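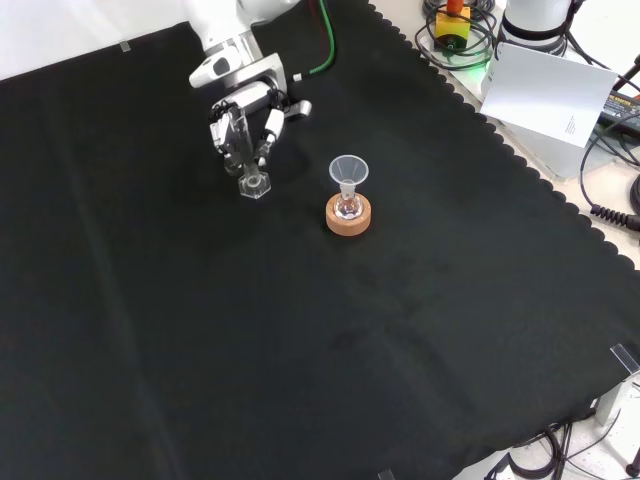 Home | Notebooks | Conservation workshop | Contacts

Workshop notebook – January

Print this entry | E-mail this entry

Entry opened at 9.15. Present: N. Oyewole and the undersigned.

Work continued on the Basham ledger, which was received with the front board detached and the first gatherings loose in the sewing. The condition report prepared on arrival stands, with one correction. The spine lining was recorded as paper throughout. On lifting the leather at the head it was found to be coarse linen between the second and third bands, and paper elsewhere. The linen is sound and will be kept.

Paste. The wheat starch paste made up yesterday had thickened overnight and was passed through the sieve twice before use. It remained slightly grainy. A fresh batch was cooked for 20 minutes and left to cool under a lid. Colleagues are asked to label the jar with the day of cooking, as two unlabelled jars were found in the refrigerator and both had to be discarded.

Guarding. The outer folds of the first gathering were guarded with the lighter Paju tissue. The heavier weight was tried on a waste sheet and gave a visible ridge at the fold. The repairs were pressed between blotters under light weight, and the blotters were changed at 11.00 and again before lunch. Some cockling persists at the tail of leaf 3. It was present before treatment and no attempt will be made to flatten it further at this stage.

Ink. Spot tests were carried out on the red ruling and on the brown writing ink, using deionised water on a small swab. The brown ink was stable. The red ruling transferred slightly at once. No wet treatment is therefore to be carried out on ruled leaves, and the earlier proposal to wash the first section is withdrawn. N. Oyewole will amend the treatment proposal and send it to the owner for signature.

Sewing. The original thread has broken at the kettle stitch in several places. A new linen thread was compared with the old and is a fair match in thickness, though paler. It was agreed that it should not be toned.

Leather. A sample of the Stuvar calf was pared and dyed for the reback. The first colour was too red when dry. The second, with a little more of the walnut brown, is acceptable in daylight but reads cold under the bench lamp – to be looked at again by the north window. The remaining skin has a flaw near the neck and should be cut from the other end.

Equipment. The Triter board shears are cutting out of square again. The clamp was adjusted and a test cut made in greyboard, with some improvement. Until the blade has been seen to, boards for this volume are to be cut by hand. The nipping press was oiled.

Storage. Box 325 is reserved for the ledger and its loose enclosures. The enclosures have been placed in folders in the order in which they were found, and that order is to be kept.

Outstanding: amended proposal; second look at the leather colour; blade; reorder of blotting paper, heavy weight.

Entry closed at 16.40.

Recent entries
Basham ledger: condition on arrival
Paring knives: sharpening and storage
Trial of Paju tissue on coated paper
Humidity readings in the paper store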